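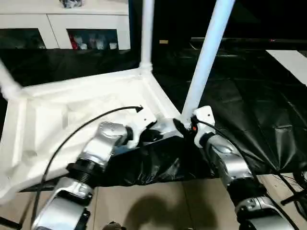
Kumsa or Bosberg grippers for thin-walled tube? (and a wrist camera moan)
Arms and End Effectors > Grippers

solderpaws
Evening all. I've been putting this off because I wanted to have something sensible to say, and I've now had two grippers on the same pair of arms for long enough that I've got opinions, if not conclusions.

The job is assembling and handling a light white frame, tubes and corner fittings, two arms working from the same side. It's about as unglamorous as it gets, but it's a proper pig for grippers. The tubes are smooth and they roll, and the corners want a firm hold while the other arm does the fiddly bit. Both arms are run from a Drollano controller, one head camera, one camera on each wrist.

The Bosbergs went on first. Lovely strong grip, dead simple to wire, and they chewed through everything I asked of them except anything delicate. The lowest force setting is still too high for my liking. Then I swapped to the Kumsas, which are gentler and have a much nicer position readout, but the fingers are short and they do let a tube twist if you pick it up too far from the middle.

I logged 884 grasps altogether, and the Kumsas came out with 27 more dropped tubes than the Bosbergs did. The Bosbergs left marks on fittings, which I didn't log because I am an idiot. So on paper the Bosbergs win, and in real life I keep reaching for the Kumsas. Anybody else been round this loop?

gantry_gav
What fingers have you got on the Kumsas? The ones in the box are rubbish for anything round. I printed a set with a shallow V in them and the twisting more or less went away. It's a half-hour job, just do it.

mkontogiannis
I'd disagree with Gav a bit there. A V finger is fine when every tube is the same size, but once you've got a fat one and a thin one in the same job it only sits properly on one of them. I went back to flat pads with a strip of silicone on and stopped fussing about it. Grip's worse on paper and better over an afternoon.

Also, sorry, 884 grasps split how? If the Kumsas did more of them then 27 more drops might mean nothing at all.
-- Myrto Kontogiannis

solderpaws
Fair cop Myrto, split down the middle, same number on each. I did at least get that right! Not the same tubes in the same order though, so moan away.

Silicone strip is a good shout, I've got some left over from the oven door.

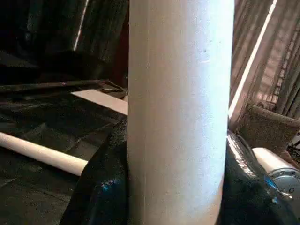

Wrist cameras are the other half of my problem, and the one I'd really like help with. I had always assumed the closer camera would be the better one, stands to reason, you're right there next to the thing. But mine spends half its life being fooled by the light. With the sun coming in through the curtains on the right the exposure gets pulled about, and everything over on the left goes so dark that the black sheet and whatever's behind it turn into one big murk. Then there's the upright tube itself, which fills nearly the whole height of the view and hides whatever is behind it. The tube lying down on the left vanishes behind the sheet and the detector decides it's a short one. Has anyone locked exposure on a wrist camera and lived to tell the tale?

wibblearm
Locked exposure, yes, always, never looked back. Set it for the object and let the window blow out. Who cares about the window, you're not picking up the window.

Your sheet isn't helping either mind you. Crinkly shiny black plastic gives you little bright glints all over the folds and if your detector is hunting for pale edges it'll find dozens of them. Get some matt black cloth. Cheap as chips at a fabric shop.

tszcz
Not convinced by the locked exposure thing, at least not as a blanket rule. It works when the arm looks at the same bit of the world all day. The moment the wrist turns round and faces away from the window you're looking at soup. What I do is two fixed settings, and the controller picks one according to wrist angle. The Drollano can do that with a digital output if you don't mind a bit of scripting. Took me an evening and a lot of tea.

Agree about the cloth though.
-- Teodor Szczepańska, Zitstead Makers' Workshop

wibblearm
Two settings is just locked exposure with extra steps :)

tszcz
It's locked exposure that works, you cheeky sod.

gantry_gav
Can I be the grumpy one and ask why the wrist cameras are needed at all? You've got a head camera. For a frame that size I'd do the whole lot from the head and use finger position to tell me if I'd got hold of it.

solderpaws
I did try it Gav, for most of April in fact. From the head you get a cracking overview, floor tiles to cabinet, and for getting the arms roughly into place it's spot on. Where it comes unstuck is the last little bit. When both grippers come in at the base of a pole they cover up the very thing you want to see, and then you're relying on where the arm thinks it is. 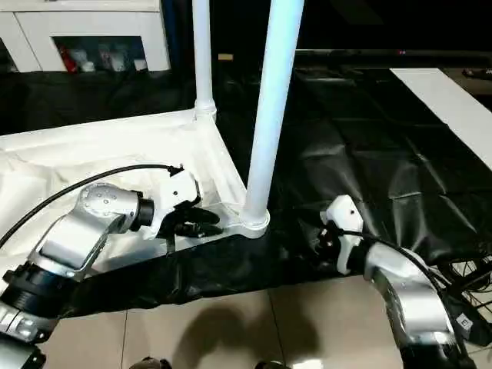
Both grippers in at the foot of the tall pole, as seen by the head camera.

You get the collar and the corner fitting between them and not a lot else to go on. A couple of millimetres out and I can't tell from up there. The wrist view would be the one to use, if it weren't for everything I've just been whingeing about!

mkontogiannis
Ooh, the cables. Is that black one always arcing over the elbow like that on the left? I had a very similar run and it was tugging on the gripper at full stretch. Only a little, but enough that my "gripper twisting the tube" was really "cable twisting the gripper". Clip it closer to the arm and run your test again before you blame the Kumsa.

solderpaws
Oh now that's interesting. Yes, there's a fair bit of loop in it, I left it generous so it wouldn't snag. I hadn't thought about it pulling. The Bosberg runs used a different lead as well, stiffer and shorter, so that's another thing that wasn't the same between the two. Brilliant. My comparison is looking worse by the minute.

gantry_gav
Told you, V fingers.

wibblearm
How do V fingers fix a cable, Gav

gantry_gav
They fix everything.

old_relay
Long time lurker, had to chip in on the force question. The minimum on my Bosberg was too high until I found that the force limit gets reset every time the controller reconnects. I was setting it low in the morning and it was quietly going back to the default by lunch. Worth checking yours before writing them off as brutes. In my opinion they're the better-built gripper by a mile and I wouldn't swap.

mkontogiannis
Better built, maybe. I had one in bits on the bench over a sticky jaw and getting it back together was no fun whatsoever. The Kumsa comes apart with one driver.

solderpaws
Right, I've checked, and old_relay is right, mine resets too. So some of those marked fittings were me squeezing at full whack without knowing. Sigh.

Had another evening on it and I'm going to redo the lot properly. The plan as it stands, please shout if any of it is daft:

1. Same cable on both grippers, clipped in close, and check at full reach that nothing goes tight.

2. Start with long poles only, upright ones and slanting ones, one arm at a time and then both. The long ones are where a bit of twist at the fingers turns into a lot of swing at the far end, so if the Kumsas are going to embarrass themselves it'll be there.

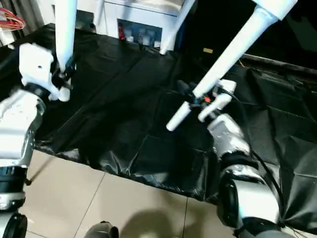
3. Flat pads with silicone on for both makes. Gav can have his V fingers in a separate run at the end if he posts me the file.

4. Force limit written again after every reconnect, and logged with each grasp so I can prove it.

5. Two exposure settings on the wrist cameras, Teodor's way. If that's a faff I'll go back to one and wibblearm can gloat.

6. Marks on fittings written down this time, with a torch, same person looking.

gantry_gav
File sent. Print them in something slightly squashy and put the layer lines across the tube.

tszcz
Looks decent. For number 5, leave a short pause after switching before you trust the picture. Mine needs a few goes before the new setting takes and I was feeding it half-and-half frames for ages.

I'd mix the two grippers up as well if swapping them isn't too painful. Do a batch of one, a batch of the other, and back again. Otherwise you'll have all the Bosberg runs in morning sun and all the Kumsa ones at teatime, and we'll be having this argument again.

old_relay
How many grasps are you going for this time?

solderpaws
1277, which is every slot I can fit in before I have to give the room back. It's an odd number so somebody gets one extra, and before anyone starts, it's going to the Bosbergs.

Swapping is four bolts and a connector so yes, batches are doable. Good idea, ta. Cloth is ordered too. I'll put the log up when it's finished, probably with a lot of swearing in the comments column.

mkontogiannis
Could you put wrist angle in the log as well? I'd like to see whether the drops bunch up at full reach.

solderpaws
Yep, will do, it's only one more column.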